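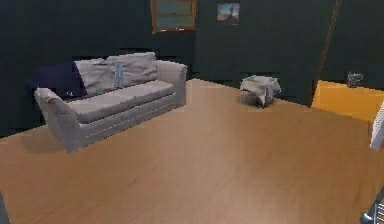
Claltum Voice-Over Kit: hire or buy

Hi, I'm Wagner Sales (yes, real surname, and no, I didn't pick the job to match). I record voice-overs for online videos, mostly training courses and a few travel channels, and I hire out and sell the same kit I use myself. It's called the Claltum and I put it together in Banedport after years of dragging mismatched gear up and down other people's stairs.

If you've got a video that needs a second language, or a narrator who can't get to a studio, this is the kit I'd hand you. It's one padded case with everything in it. You open it up, plug one cable into your laptop and start talking!

What you get

A large microphone on a short arm, a desk clamp, a pop filter, closed headphones and a folding acoustic hood that goes up behind the mic. There's also a little interface box with one big volume knob and a mute button that doesn't click (I went through a lot of buttons to find that one). The cable is 2 metres long. The whole lot weighs less than my cat carrier with the cat in it.

The hood is the bit people ask me about most. It won't turn a tiled bathroom into a studio, so please don't try. What it does is take the edge off an ordinary room so your voice sits nicely over the original soundtrack. Traffic, lawnmowers and next door's dog will still get through, and for those I can only suggest recording early. I do most of mine before 7 am.

Dubbing or plain narration?

Either is fine. For narration you just read and go. For dubbing you'll want to see the picture while you speak, so I include my timing sheets, which are simple tables with a column for the line, a column for the start time and a column for swearing about how long the German version is. They open in any spreadsheet program. I don't supply editing software, but the free ones are plenty for a first job.

I also get asked if I'll do the translating. I won't, sorry, my languages aren't good enough. Vonwood does scripts for a lot of my customers and they'll write to length if you send them the video first.

Hire and prices

Hire is $60 a day with a $200 deposit, and you get the deposit back once I've checked the case. Buying one outright is $2,000, and that comes with a 12 month warranty on everything except the foam, because foam is foam. I can post it anywhere in the country or you can pick it up from me in Banedport. March is always mad with course providers, so get in early for that one.

Please let me know if the last person left a cable out of the case. I check every kit myself, but I do sometimes check them at midnight.

Last updated: March

148 shares | 3 comments

Comments

Tess R.
Hired this for a set of safety videos and kept it an extra day because I was having fun. Mute button is brilliant. Any chance of a longer cable?

Wagner
Hi Tess, yes, I've got a 5 metre one I can pop in for free, just mention it when you book.

dom_k
Does the clamp fit a thick desk? Mine's an old workbench and the last mic arm I bought wouldn't go near it.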